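Gamstead students take their gripper out of the workshop and into the reading room

GAMSTEAD, 3/3/18 - The Clanatik student robotics club announced today that its hand-held gripper project will enter a second stage, with 25 students working in two groups. The project has received a grant of 2,000 euros from the company Zeson, which will pay for parts and for printing material.

In the first stage the students designed the fingers, the pads and the body, and they tested everything on one workbench. Now they carry the gripper by hand through ordinary rooms, where the furniture and the light are different each time. 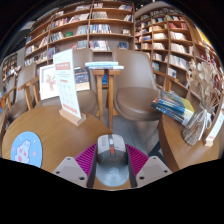

The Clanatik gripper with its magenta ribbed pads, among the tables and bookshelves. Photo: Clanatik

"In the workshop we always know where each thing is standing," said Doina Mladenović, who is the mentor of the club. "In a room with round tables, chairs and many books, the students must think about how to come near an object and from which side. This is for them a very good exercise."

Each group will make 100 recordings and will write a short report about the grips which were difficult. The reports will be presented in November at the Barbu student competition, in the category for school teams.

New members can join the club until the end of the school term. Previous knowledge of programming is not required.

Contact for media: Doina Mladenović, Clanatik, Gamstead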